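House rules for the hand-held grippers

I rewrote our bench rules in June, after Doaa Hamdy asked me why the old sheet still talked about a machine we got rid of. The old one had 36 items and people stopped reading after the first page. The new one fits on a single side.

Most of it is dull. Log the session before you pick anything up. Check both finger pads for tears. Wipe the lens with the cloth in the drawer, never your sleeve. If a take goes wrong, keep it and mark it bad — don't delete it. We lost 9 takes from the Bridow set that way and I still don't know what was in them.

Cables

This is the rule I get the most complaints about. Before a session, run your hand along every cable from the tool back to the desk. Nothing should hang where it can get into the jaws. Slack goes behind you or gets clipped.

Markers

Cards stay flat and clean. If a corner lifts, print a new one. Don't tape over the black border, even with clear tape, as the glare ruins detection.

Working close to the arm

Say out loud that you're reaching in, and wait for an answer. Meirion Ellis wanted this limited to times when the arm is powered. I left it as always, so there's one habit to learn.

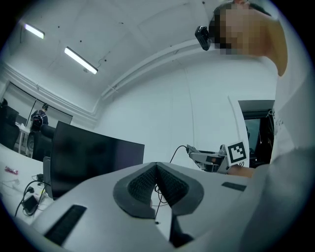 Still to do

The storage section is half written. I also need to renumber the Mekau checklist, which skips from 4 to 6.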